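4.2 Grasping shiny parts in simulation

The polished cylinder was the part our students argued over most, and the one they learned most from! Every team in the Morkville robotics club began with matt blocks, which the Gevar simulator handles happily, and then moved on to chrome. Aileen Catacutan's group wrote the first working version in May, using only the view looking down past the fingers (Figure 3).

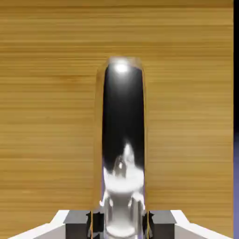
Figure 3. Simulated view from the gripper, with the mirror-finish cylinder between the two fingers.

Each team had 70 trials per part, with the starting position shifted by up to 18 mm. A simple edge finder did well on the blocks but kept chasing reflections on the chrome, so Hazem Abdelaziz suggested looking for the straight sides of the cylinder first and ignoring everything between them. It was a lovely idea, and five of the eight teams had taken it up by the final round. We were delighted to see them swapping code so freely (one team even rewrote its comments for the others). Results for both methods are given in Table 2.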